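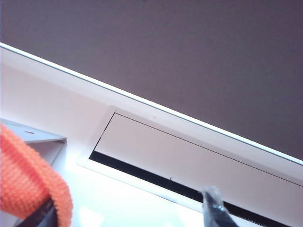 Vilura manipulation data project
Progress report to Zollier, period ending December

Summary

Collection at the Rerketov site is on plan. We recorded 2,180 episodes in the period, of which 1,876 passed review and were released to the training group. Work covered 17 tasks. Two of them are behind and are discussed under Problems.

Work done

The first half of the period went to office and desk tasks: routing cables, placing small items, opening and closing covers, and handling soft goods such as knitted items. Operators drive the arm by hand controller and record one attempt per episode. Each episode holds the wrist camera video, the arm and gripper positions, and a short written instruction. Failed attempts are kept if the operator made a fair try and the recording is complete. They are labeled as failures at review.

Thierry Royer rewrote the instruction sheets in the second month. The earlier sheets gave a fixed start position for every object, and the first training run on that data did poorly when anything was moved. Operators now change the start position and the angle of approach between episodes. The sheets list what may be changed and what has to stay put.

We also moved the review step. Until this period, review was done in one batch at the end of the week, and an error in setup could run through several sessions before it was caught. A reviewer now checks the first episodes of each session by noon the same day.

Review results

Most rejected episodes fell into these groups:
Wrist camera video missing or out of step with the arm positions
Instruction text did not match what was done
Overexposed video near white desk surfaces
Recording stopped before the arm had backed away

The timing fault was traced to the recorder software and fixed by Orestis Panagiotou. We have not seen it since the fix. The exposure problem is only partly solved. White surfaces close to the gripper still wash out in strong light, and locking the exposure makes dark slots and gaps hard to read. We are testing a middle setting and will report on it next time.

Problems

The two tasks behind plan are feeding a cable through a brush-lined slot and pulling a knit cover over a hard object. Both take longer per episode than we budgeted. In the cable task the bristles hide the end of the cable from the wrist camera, and operators lean on the side view to finish. We propose to keep the target for this task and extend it into the next period. For the knit cover task we ask Zollier to accept a lower target, as the slow resets use up session time that other tasks need.

The second arm, which was to be shared with the Cusi project, was not available in this period. All episodes come from one arm.

Staffing and budget

Staffing is unchanged. Spending is within budget, with a small underspend on equipment that we would like to carry forward for spare gripper fingertips and a diffuser for the desk lighting.

Next period

Finish the cable task
Settle the exposure setting and rerecord the affected desk episodes
Start kitchen tasks once the instruction sheets are approved
Send the training group a second release with corrected labels

We need a decision on the knit cover target before the kitchen sessions are scheduled. Questions on the released episodes should go to Thierry Royer, and questions on the recorder to Orestis Panagiotou.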